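The Fern on the Landing

Search this site Search Go

Print this page | E-mail this story to a friend

I only took the fern for two weeks, I want that understood.
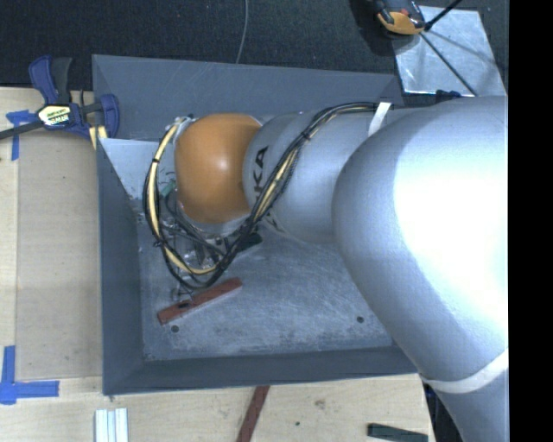
Tshepo Maluleke was going to Mimico to see his sister, and he came down the stairs one January night with this enormous staghorn bolted to a plank, hugging it like a drunk cousin. "Dunk it when it's light," he said. Light how? I weigh 200 pounds and I could barely get it through the door!

So I dunked it, in the tub, every morning at seven (too often, as I found out later). By the second week one of the big antler fronds had gone brown and soft at the base, and I did what anyone would do. I panicked and went to Murnel, the plant shop on the corner, and asked Necati Tatlı if he had another one just like it.

"Like what?" he said. I showed him with my arms.

He had one in the back window, and it cost nearly 40 dollars more than my electric bill. I bought it, carried it home, hung it on the landing, and put the sick one in my bathroom behind the shower curtain.

Tshepo came back and stood there with his coat on, looking up at it for the longest time.

"You changed my fern," he said.

"It grew," I said.

He went in to wash his hands. I heard the curtain rings slide.

More stories
Rain in Nolemcombe
Mrs. Kaczorowski's Lemon Tree
1,620 Tulips
The Borrowed Trowel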